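How to Set Up an Unloading Area at a Packing Table

A shared table works better when everyone can see which end is for what. These steps cover a small unloading area: one table, one sign, and one open box beside it.

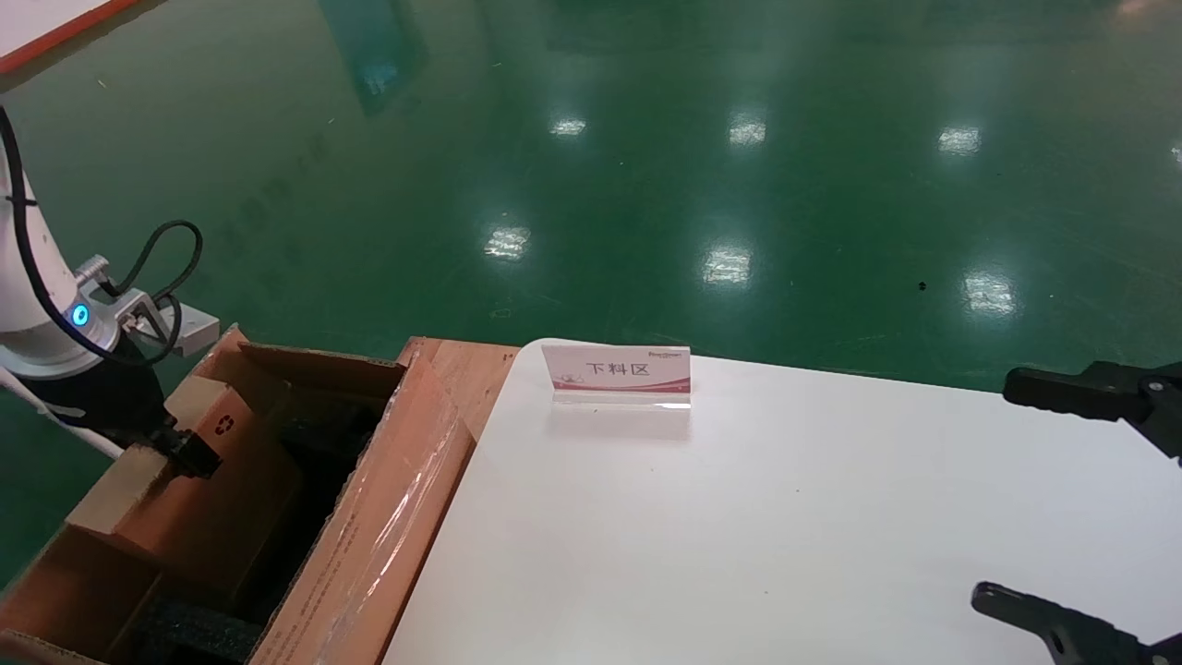
What you need

A table with a smooth, wipeable top
A tabletop sign holder and a printed card
A low platform or pallet for the box
A cardboard box with foam padding
Clear packing tape
A cloth and mild cleaner

Step 1. Clear and clean the table

Take everything off and wipe the top from back to front. Dust and bits of tape collect along the back edge, so go over that twice. Let it dry before you put anything down.

Step 2. Print the card

Keep the wording short. On a Chinese-language site the usual card reads 下料区, "unloading area." Put the words in the center in plain black type on white. A logo or a colored stripe is fine if it stays near the edges. We print ours on heavy stock from Wundia, but any card stiff enough to stand straight will do.

Step 3. Place the sign

Stand the holder near the back edge, facing the side people walk up from. At the front it gets knocked over, and in the middle it takes up working space. A clear acrylic holder is easy to wipe and doesn't hide what is behind it.

Step 4. Position the box

Set the platform right alongside the table, with no gap wide enough to drop a part through. Put the box on top and slide it close to the table. If you lift parts out by hand, raise the platform until you can reach the bottom of the box without bending far. The carton we started with at the Rasar workshop held 563 small parts, and the height mattered a lot by the end of it.

Step 5. Prepare the box

Fold all 4 flaps outward and press the creases flat. If one springs back, tape it down to the outside. Run clear tape along any long side that has started to soften – one full strip holds better than several short ones. Check that the foam sits flat and that any cardboard divider is upright. A leaning divider makes one compartment too tight and lets parts slide around in the next.

Step 6. Unload in order

Empty one compartment at a time, starting with the one farthest from you. Lay parts on the table in rows and move them on before the rows reach the sign. Leave the foam in the box if it will be used again.

Upkeep

Wipe the sign holder when you wipe the table. Replace the card when it fades or curls. We change boxes after over 1,000 parts, or sooner if a corner splits. Flatten the old ones and check the panels for a recycling symbol before they go in the bin.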